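Transferring my old demo tapes

I finally got round to the box of cassettes in September. It had been under the stairs through two house moves, and the lid had gone soft at the corners. Inside were most of the four-track recordings I made with my band Grotine, plus a few rehearsal tapes and one gig at the Plarnia, a room above a carpet shop in Tralitz.

I bought a second-hand deck for 100 pounds. The belt had stretched, so everything played slow to begin with. A new belt cost very little and took an evening to fit. After that I cleaned the heads, set the tape speed against a test tone and started with the tape I cared least about.

Most of them played well. The hiss is heavy on the quiet songs and I have left it alone. I tried a noise reduction plug-in on one track and it took the cymbals away with it, so I went back to the raw transfer.
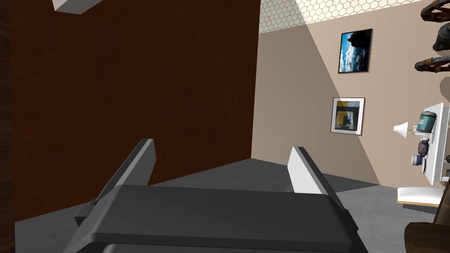
Can you use an ordinary deck for tapes made on a four-track?

Only in part. A four-track uses the full width of the tape in one direction, so an ordinary stereo deck plays two of the tracks and you have to flip the tape and reverse the other two. Many four-tracks also ran at double speed. I did it this way for six songs, lining up the drum hits by eye, and the two halves drifted apart after a minute or so. In the end I borrowed a four-track from our old bass player and did them all again.

The gig tape is the one I have played most. We did seven songs and you can hear the door going all the way through. The bass is too loud. The second song, "Kurup", is faster than I remember it and I come in early on the last verse. We never recorded it properly, so this is the only version there is.

We pressed 20 copies of our one tape and sold them for next to nothing. I have two left, and one of those has a cracked case.

The files are on two drives now. I still need to type up the track lists, and there is one cassette with no label that has a lot of organ on it. None of us played the organ.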